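Kitchen corner, November

Quick one from me, I'm typing this between the lunch cleanup and the school run so forgive the mess.

First, the plates. Thank you to everybody who emailed after last month's item on mismatched china. Many more replies than I can answer. The main question, by a long way: do you really use the nice ones every day? Yes. Rose pattern, scalloped edge, all of it, on the shelf next to the cereal bowls. Ours came from the closing sale at Lo Presti, box 241, no lid, no box mates. They get toast on them. They get noodles on them. One has a chip and it gets toast too.

How I keep them going. Warm water, soft cloth, a little soap. No green scrubbers on the flowers, ever. A folded towel in the bottom of the sink if your sink is hard. Stack them by size and put a paper napkin between each one if they're going up high for the winter. If they're in daily use skip the napkins, you will get sick of the napkins. I lasted two weeks.

Erasto Mushi wrote in from Vimemwood to say he stands his on edge in an old letter rack. Tried it. Works fine for small plates, dinner plates lean over and sulk. He also says never put a cold plate under a hot pot of anything, and he has lost enough of them that I believe him.

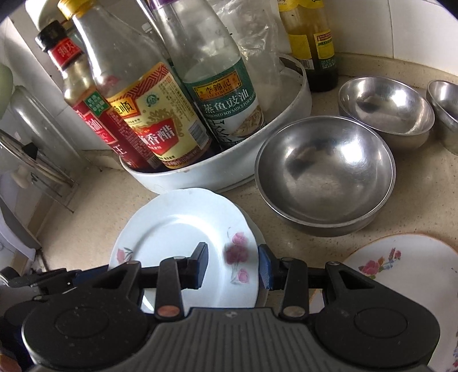 Second thing, bottles. Soy sauce, vinegar, whatever else you reach for when you cook. Get them into a tub! Any round plastic basin will do, a plain white one is easiest to see the drips in. You lift the whole lot, wipe under it, put it back. No more sticky rings on the counter. I fought those rings for years with a sponge and bad language.

Tall ones at the back, short ones where your hand goes. Anything nearly finished goes at the front, leaning if it has to, so it gets used up before you open the next. Vinegar is the worst for this in our house, always a half inch left and a new bottle already started. Check the caps are on tight before you lean anything. Ask me how I know.

Wash the tub when you wash the floor. That's the whole schedule. Soy sauce dries like paint if you let it go longer.

A few of you asked about speckled counters and wether they hide crumbs. They do, and that's the problem. Run your palm across before you roll out dough. Tile behind the stove is the other one, the grout goes yellow so slowly you don't see it. Baking soda and water, old toothbrush, ten minutes with the radio on. Don't do the whole wall at once or you will never do it again.

Odds and ends:

The plate swap is back on, Jeltota hall, doors at 2. Bring what you don't use, take what you will. Please wrap things. Newspaper is fine. Last time a gravy boat came loose in a tote bag and I'm still finding bits in the lining.

Mernow has agreed to keep a shelf for single saucers and lids with no pots. Ask at the counter, shelf 18, and be patient with them, they're short staffed until the new year.

Still looking for a lid for my brown casserole. Stamped 711 on the bottom if that helps anyone. Oval, not round, I have been sent three round ones and they were very kind but no.

Next month is drawers. Send me your worst one, and tell me what's at the back of it. Have to run, bus is at the corner and I've still got teh potatoes on.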